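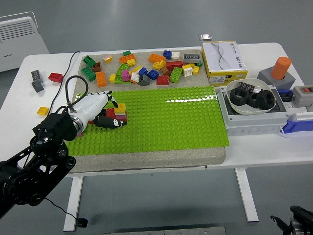

Figure 1. Toy bricks on a green baseplate.

Play Materials in Public Libraries: A Survey of Families in Tredville
Student project report, January 2019

1. Purpose
The project examined how families with young children use the play areas of the public libraries in Tredville, and whether the toys on offer affect the length of a visit. Two branches were included, Kallen and Barua. The Guvar branch was closed for repairs and is not covered.

2. Method
A one-page form was handed to adults at the checkout desk over 28 days in August. It asked for the age of the youngest child, the length of the visit and the play materials used. In all, 669 forms were given out and 298 were returned complete.

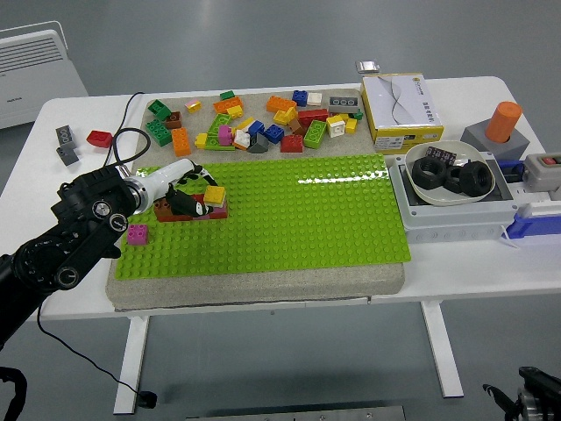 Forms that listed no child under the age of 7 were kept in the totals but left out of the questions on toys. Answers written in the margins were typed up separately.

3. Findings
Building bricks were named more often than any other material at both branches. Families who used them reported longer visits — although many of the same families also attended story hour, and the form did not separate the two. At Barua, several parents asked for lower shelves and a second rug.

4. Limits
Families who left without checking out a book did not receive a form. A later survey should place forms at the exit as well.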